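Report on the Visit to the Halbridge Public Affairs Open Day

July 11, 2025

Members of the Rirkcombe Civic Forum attended the open day held by the Halbridge Center for Public Affairs. The program dealt with legislative oversight, and in particular with how committees question former intelligence officials in open session.

The morning session reviewed the rules on closed testimony. Staff explained how a transcript is cleared for release and who may ask for passages to be withheld. Our members raised the question of leaks to the press, which the panel agreed to take up in writing.

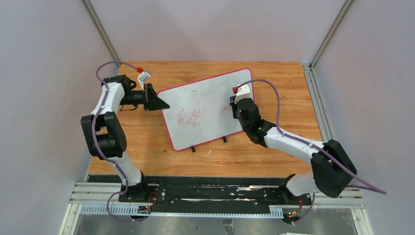 Two robot arms at a wooden tabletop, Halbridge open day.

After lunch the group moved to the reading room, where the Oral archive of hearing recordings is kept. It holds 1000 hours of radio and committee audio, and 14 listening desks are open to the public by appointment. The archive is strongest on talk radio coverage of congressional inquiries. Visitors may request a recording by date or by committee, but not yet by witness.

The Poton index, begun in February, is intended to close that gap. Two of our members tested it with a list of past hearings and found the subject headings clear. Cross-references between House and Senate sessions remain incomplete.

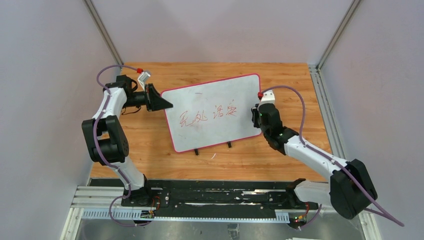
Matters for Follow-Up

The Forum will request the Center's written guidance on closed testimony. Members who wish to book a listening desk should write to the Halbridge reading room directly and state the hearing required.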